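Dalisay Kitchen Simulator: Sink Task Faults FAQ

Applies to Adevard controller builds before the December patch.
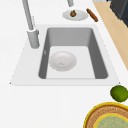
Sink layout, rendered view. Bowl in the basin, small plate on the counter behind it.

What is the fault?
In the bowl pickup task, the simulated arm can drive its wrist into the basin wall and keep pushing. The run does not stop, and the log shows a normal finish.

How often does it occur?
The Plaltville test group ran 3000 episodes. Wall contact above the force limit was recorded in 495 of them. The stop triggered in 9.

Why does the stop fail?
The collision mesh for the basin was loaded as visual only after a scene reload. The contact solver still reported force, but the safety monitor ignored bodies with that flag.

Are other objects affected?
The counter and the faucet are not. Both keep their collision flag on reload.

Can I use policies trained on these builds?
Not on hardware. Retrain, or re-score at least 100 episodes with the monitor patched and reject any run with a wall contact.

How do I check my build?
Run the Proltelero self-test with the sink layout loaded, reload once, and run it again. The basin should be listed as "solid" both times.

Where do I report a new case?
Attach the episode log and the scene seed to a ticket under "Safety monitor."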